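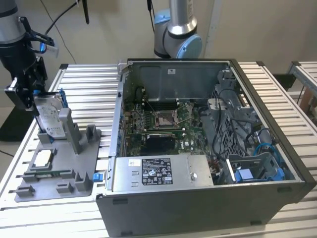 Devham is looking for people who are good with their hands to help us find out which fiddly jobs a machine can take on yet, and which ones still belong to you. Our study is called Plukis, it runs out of our workshop in Sarnura, and we've got 9 paid places to fill for the August round. Most of the work is computer teardown and rebuild, the kind any repair shop does before lunch. A hard drive in its blue caddy handle, a memory module, the little latches, cables that never sit quite where you left them – every one of those is a separate problem for a robot arm, even with the side panel already off and a tray waiting for the parts. We love this stuff, and we'd like to work on it with people who know it by feel.

What you'd be doing

You'll strip and reassemble desktop towers at your own pace while we record how you go about it. After that you'll watch the arms try the same steps and tell us where they're going wrong. Be blunt! A tradie's "it's pushing before it's lined up" is worth more to us than a page of sensor logs.

In the second half we move to household chores: pairing socks, loading a dishwasher, getting a doona into its cover. Our arms are pretty rough at these. If you've got a trick for the doona cover we especially want to hear from you.

Who we're after

Anyone 18 or over who can stand at a bench for up to 2 hours at a stretch (stools are available, and you can stop whenever you like). Experience in computer repair, appliance servicing, assembly work, cleaning or aged care would be terrific. You don't need to know anything about robotics or programming. Left-handers, please apply – our last group had hardly any.

You'll need to be comfortable with your hands and voice being recorded. We don't film faces, and you can ask for your recordings to be deleted up until the end of the round.

Pay and hours

$825 for the full round, which comes to some 40 hours spread over several weeks. Morning and evening sessions are both on offer, so it should fit around shift work or school pick-up. Tea, coffee and decent biscuits are laid on, and there's parking behind the building off Pant Lane.

How to apply

Send us a few lines about the work you do or used to do, the times that suit you, and one chore you'd happily hand over to a machine tomorrow. No résumé needed. Use the contact form on the Devham site and put "Plukis" in the subject line. We'll ring everyone who applies, and you're welcome to come in for a look around before you decide.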